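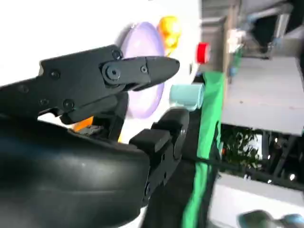 Session 3: Planning and Paying for a Small Arm Cell

Welcome back, everybody, and thank you for the budgets you turned in. I read every one of them over a very long pot of tea, and there was a lot to like! The trouble, and it is the same trouble each year, is that most of you priced an arm and then stopped. An arm with nothing on the end of it is a very expensive coat rack, so today we go through the rest of the bill.

1. Start at the fingers

Look at the gripper and ask what it has to pick up. A flat plate, a little cup lying on its side and a small cap are three quite different jobs for one pair of jaws. Thin, pointed finger tips are lovely for small things and for getting in under a rim, but they may not hold something wide and smooth very well. If your list of objects is mixed, write down the hardest one first and shop for that.

Then look at how the fingers go together. Screws, a pivot bolt, plates, a bracket back at the wrist: all of these are parts you may one day need to replace, and you want to know before you buy whether they are sold singly or only as a full set. Last March I had two quotes on my desk, one from Putside and one from Storkunar. Putside was cheaper on paper, but a single finger could only be bought with the whole hand. Storkunar sold fingers by the pair, and over the life of the thing that would have paid for itself (I did the sums twice, with my husband checking).

2. The lines people forget

Please add these to your sheet, even if you end up writing zero next to them:
- spare fingers and fasteners
- mounting brackets and the plate under the base
- cables, and something to keep them out of the arm's way
- a table that does not wobble
- test objects, including doubles of anything that breaks
- lighting, especially if your table top is white and you plan to use a camera
- staff hours for setup

For the class exercise, allow $200 for test objects and cloths. Colored plates and cups in plain, different colors are fine, and a thrift store will do you very well.

3. Worked example

The Bakhtiari workshop wants one arm for sorting tableware. Their extras (everything except the arm itself) come to $2,074, and delivery takes 11 weeks. Work out when the order has to go in if training starts in the fall, and remember that the table and the brackets need to be there first. I would put setup hours in a column of their own, so they can't quietly disappear when somebody asks you to trim.

For next time, bring a one-page plan with your own numbers and one supplier question you would be a bit shy to ask. Those are usually the good ones.

Inna Ostapchuk

Comments

wrenfield: Is the $200 per person or per group? Our group already has a big box of cups.

Inna Ostapchuk: Per group, and lucky you! Put the box down at zero and spend the money on spares.

tomasz_k: We asked Wurnatis about single fingers and they said they would have to get back to us. Should we leave the line blank?

Inna Ostapchuk: Put in the price of the full set for now, with a note beside it. You can always bring it down later.

Course handouts, June 2018. Copyright Inna Ostapchuk. Please ask before copying. Back to top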